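# Narkska Founder Grant Kit

The Narkska kit is a boxed starter set for first-time hardware founders who are applying for small grants or a seat in an accelerator. It covers the paperwork side of the application and the first three months of running the project. Skaltimside sells it direct and through Ifans.

Current edition: September 26, 2020. It replaces the May edition, which is no longer supported.

## What you get

- Application workbook, 400 pages, spiral bound
- Budget templates for grants of $1000 and $3000
- Cap table spreadsheet (opens in any common spreadsheet program)
- Sample letters to schools and employers for applicants taking a leave
- One year of access to the Turkwood deadline calendar

The workbook is printed on one side only, so the facing page stays free for notes. Tabs are blank - label them to match the program you are applying to.

## Who it is for

Solo applicants and teams of up to four. Applicants under 18 will need a parent or guardian to sign the forms in section six. The kit does not include legal advice, and the sample letters should be read by someone who knows the rules in your state before you send them.

Teams that already have outside investors should order the Turkwood edition. It has a longer cap table and leaves out the school letters.

## Ordering

| Item | Part no. |
|---|---|
| Narkska kit, complete | 2057 |
| Workbook only | 2057-W |
| Calendar renewal, one year | 2057-C |

Orders ship from the Ifans warehouse within three business days. Unopened kits can be returned for a full refund. Once the calendar code has been used, we can refund the printed parts only.

School and library orders are invoiced. Send the purchase order with the delivery address - we do not need a deposit.
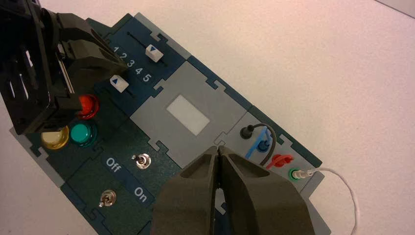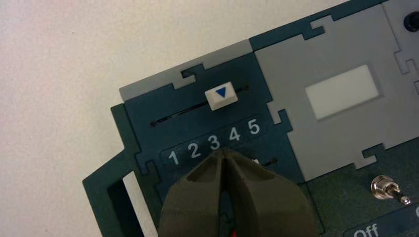
*Board assembled from interlocking panels, two views.*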